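Home Issues Working Papers Authors Search

4.2 How far can mirror statistics be trusted?
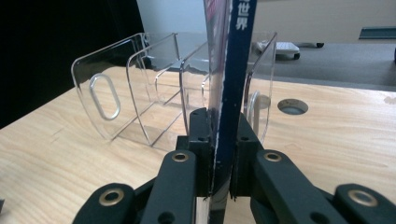
Figure 3. Dark blue printed booklet with the characters 世界 ("world") on its spine-like face.

The usual fix for a country that does not publish customs data is to add up what its partners report. We have doubts about this. In the case of Bitivholm, 61 partners reported at least one shipment over the sample period, but only 14 reported in every year. The widely quoted jump in exports in the middle of the series falls in the same year that several partners began to report. Earlier work reads it as a response to the opening of the Skernska free port. We are not convinced.

Freight costs make matters worse. Import values include shipping and insurance, and most studies deflate them by a flat rate. The Grarnier tables do this for every route, long or short, which flatters distant suppliers and does nothing for transit trade. Goods cleared at Ateş and sent onward may be booked twice, or not at all.

When we keep only the steady reporters, the claimed surplus shrinks by 75 percent. Dropping fuel, for which unit prices are mostly guesswork, turns it into a small deficit in 13 of the remaining country pairs. Neither result proves that the surplus was never there. Both suggest that the published figure carries far more confidence than its sources allow, and the next section treats it as an upper bound.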